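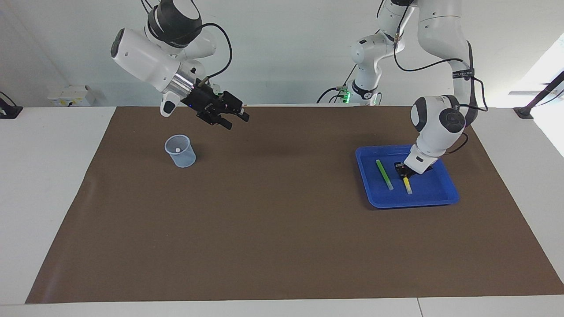
Fig. 1 – Cell 7, both arms over the mat. Right gripper open air above the cup, left gripper down in the blue tray.

Gripper trial – pre-run safety checklist, two-arm bench
Category: Lab Safety > Checklists > Robots
Last updated: December
Print this page | E-mail this page

Checked by: Roksolana Chornovol
Trial: Brutton fingers vs. Moradon fingers, same arms, same Byun controller

1. E-stop in reach from both sides of table – OK. Pressed, both arms held.

2. Arm bases tight – OK. Left base rechecked after the finger swap.

3. Status lights – OK. Green at foot of left arm, small blue on right gripper. If either is out do not start, call me.

4. Cables – COMMENT. Loop on the right arm is fine at slow speed. Left arm cables hang down toward table edge, want them tied back before anyone runs full speed. Open.

5. Strap on left arm link – OK. Tug it anyway, every shift.

6. Mat – COMMENT. Faint wrinkles. Fine for the cup, but smooth it by hand before the low passes. Arms off when you do it!!

7. Clamps and stands at table corners – OK. Don't lean on them.

8. Test items – OK. Tray with the green and yellow sticks, measuring cup with the small white piece in it. Nothing else on the mat pls, no pens no phones.

9. Finger force limit – FAIL first time, then OK. Controller still had 50 from the old fingers, Moradon sheet says 7 for thin parts. Changed and saved. Check the number on screen every time you swap, it does not reset by itself.

10. Floor of tray, left arm low limit – COMMENT. Brutton tips are longer so the old limit is too low. Raised it. Redo this step for each finger set, dont copy accross.

11. Daylight – COMMENT. Window side gets very bright, right corner washes out. Close the blind before comparing the Zulgate camera runs or the results mean nothing.

12. Log – OK. Brutton runs end at 188, Moradon starts at 558. Gap is on purpose, leave it.

Cleared for slow speed only. Full speed after item 4 is closed – initial here: ____

Print | E-mail to a colleague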